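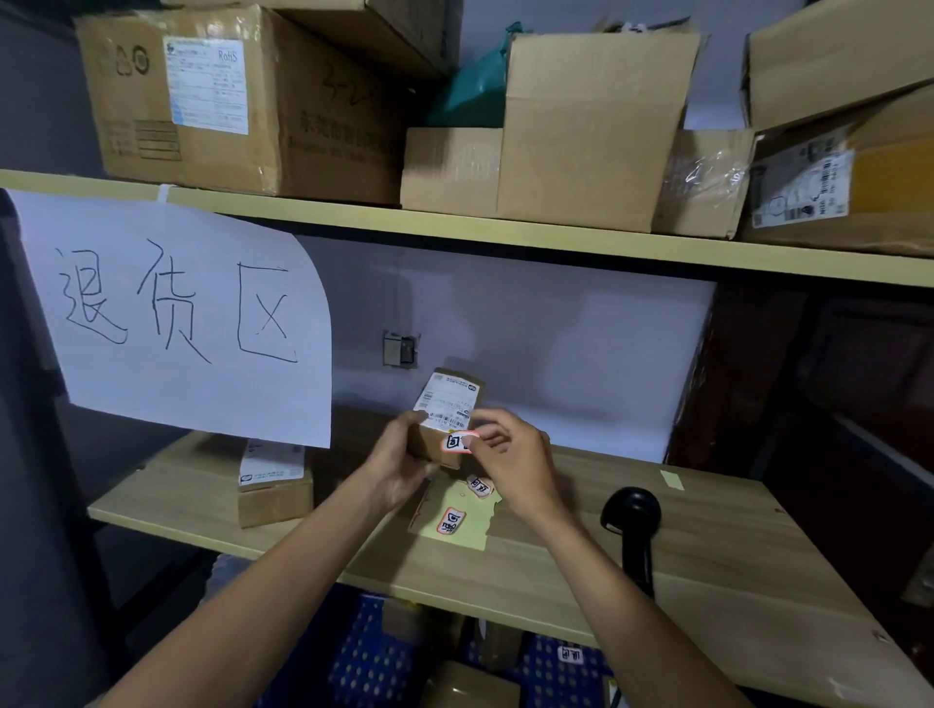

Page last changed in November, at 4:15 pm

The Prullton Scale is a questionnaire used by psychologists and school counsellors to measure how strongly a child avoids situations that cause worry. It was written for children in the middle and upper years of primary school and is filled in by the child, with a matching form for a parent or carer. The scale is named after the town of Prullton, where the first version was tried out in local schools.

Background

The scale was developed by the child psychologist Debashish Seneviratne while he was working at the Ditari Clinic. Seneviratne had trained as a teacher before moving into psychology, and his early papers dealt with children who missed school because of stomach aches and headaches that had no medical cause. He argued that the questionnaires then in use at the clinic asked mostly about feelings, and that younger children often found such questions hard to answer. His draft asked about behaviour: whether the child had stayed home, left a room, or asked someone else to speak for them.

A first trial took in 151 children at schools in Prullton. Several items were dropped afterwards, among them two on swimming lessons, which many of the children had never taken. The revised form was then given to a larger group of 939 children, and the tables used for scoring are still based on that group.

Content and scoring

The current form has 80 possible points. Each item describes a situation and asks how often the child has kept away from it during the past month. Answers are given on a five-step line running from "never" to "every time". Items fall under four headings: school, other children, being apart from parents, and places. A separate score is worked out for each heading as well as for the whole form.

The parent form uses the same items in the same order. Large differences between the two forms are not treated as errors. The manual advises the psychologist to discuss them with the family at the next appointment, preferably with the child present. No diagnosis is to be made from the scale alone.

Versions

A short form, known as the Kuusisto form, keeps only the items on school and being apart from parents. It was prepared for school counsellors and can be completed in a single class period. Scores from the short form cannot be converted to scores on the full scale.

The Pumska edition is a reworded version for teenagers. It replaces the items on playgrounds and birthday parties with items on part-time work, public transport and speaking on the phone. Its scoring tables come from a separate group of 800 secondary students.

Criticism

Reviewers have noted that the original group was drawn from one region and included few children from rural areas. Others have questioned the use of a one-month period, on the grounds that results collected shortly after the school holidays may show less avoidance of school than is usual for the child. The second edition of the manual recommends waiting until the fourth week of term.

See also

School refusal
Separation anxiety
Self-report questionnaires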